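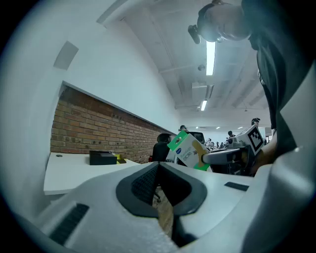

Little white box, green edges, held at the tip of a gripper.

Okay so the medicine cabinet thread some of you asked for. It took me most of a Saturday-sized chunk of time and I have opinions now. Long one, mute me if you need to!

Background: we moved to Cernwood in July and every first aid thing we own got thrown into whatever moving box was open. Cough drops in with the extension cords. Tweezers in the silverware. I kept buying new bandages at the store because I couldn't find the old ones, so guess who owns a lifetime supply.

Step one was dumping it all in one place. I went through the bathroom, both bags, the glove compartment and that one kitchen drawer. 70 things. I counted because my sister bet me it would be under fifty and she now owes me lunch.

Of those 70, 18 were expired. One tube of itch cream was older than my car. The pharmacy on Ghauri Street has a drop-off bin for old medicine, so the pills went in a bag for that, and the dried-up creams went in the trash.

Boxes vs. no boxes. I know a lot of you take everything out of the packaging and use cute jars. I tried jars in the last apartment and ended up with a jar of mystery strips in three sizes and no idea which ones were the waterproof kind. So the boxes stay. They stack, they have the date on them, done.

What I do instead is stand them on end like books. You can read the side of each one and pull it out without the whole pile coming down. If a box is down to two or three bandages I move those to the travel pouch and flatten the box.

The bins! I went with the Jatico ones, the shallow size. I bought 12 and used 6, which is very me. The deep ones look nicer on the shelf but stuff sinks to the bottom and you forget you have it. Shallow, shallow, shallow.

How they're split up right now:
cuts and scrapes
colds
stomach
itchy things
sunburn and heat
tools (thermometer, tweezers, small scissors, the good nail clippers)

Cuts and scrapes gets the spot by the door at hand height. That's the one you want when someone is dripping on the bath mat. Colds can go up top until winter and then I'll swap it with sunburn.

Labels are masking tape and a marker. I own a label maker. It is in a box somewhere – a box that is not labeled, yes, I know.

Someone asked about gauze rolls since they never stand up. I put a rubber band around the bunch and set them on their ends in the corner of the bin. Not pretty but they quit rolling behind everything.

Also a question for you all: do you keep a second small kit in the kitchen? I burned my thumb on a sheet pan last week and the walk to the bathroom felt very long. I'm thinking one of the leftover bins, with burn gel and a handful of bandages, under the sink or maybe next to the dish towels.

Reply round-up so I don't type it ten times. Yes, vitamins live in the kitchen, because otherwise I forget to take them. No, pet stuff is separate, the cat has her own bin and it's honestly better stocked than mine. Yes, the cabinet locks.

Last thing, I wrote the date of the next clear-out on tape inside the cabinet door. We'll see. Next up is the linen closet and I already found a fitted sheet for a bed we don't own anymore.

Oh and if anybody local wants some unused shallow bins, I'm keeping one for the kitchen and the rest are sitting by my front door. Come get them before I find something to put in them!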